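Ticket: Relay results not showing on club page
Product: Movby meet timing
Site: Skustcombe track
Opened: Tue 25 January
Reported by: Samina Bugti, Gough Harriers
Status: Waiting on reporter

Problem as reported

The 4 x 400 m relay from our indoor meet shows a time for the winning team, but teams in lanes 2 and 5 are listed as DNS. Both teams ran and both finished. The individual events are fine. I have reloaded the page and signed out and back in with no change. Parents are asking and I need this fixed before the March league entries close.

Reply from support

Thanks for the report. Please check that every runner in those two teams has a bib number in the Entries tab. A relay team with one blank bib is treated as not started, even if the finish time was recorded.

Update from Samina

Checked. Lane 2 had a blank bib on the third leg, a late swap. I filled it in and saved, and the team now shows with the right time. Lane 5 has all four bibs and still says DNS.
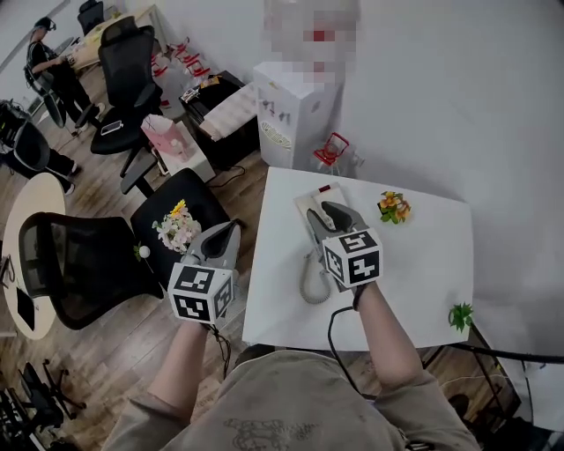

Lane 5 turned out to be a separate fault. The team was entered twice, once under Gough and once under Gough Harriers, and the time went to the copy that has no lane. Merging the two from the club side gives error 500. Support can merge them for you, but we need a spoken OK from the meet referee before we change a result that has been published. An ordinary desk phone like the white corded one in the photo is fine for that call, as long as the referee has the results sheet to hand. Please don't delete either copy in the meantime – the splits are stored with the entry and would go too.

Update from Samina

Referee is away until Thursday. I have left both entries alone. Can the public page say "under review" for lane 5 instead of DNS?

Reply from support

Done. The note shows on the public page and in the Prusport feed. The feed can take up to 2 hours to refresh.

Error 500 on merge has been passed to the developers as its own ticket. It happens when both copies of a team have the same four runners. Until there is a fix, search for the club name before adding a relay team on the day.

Next step: referee to call, support to merge the lane 5 entries, Samina to check the splits.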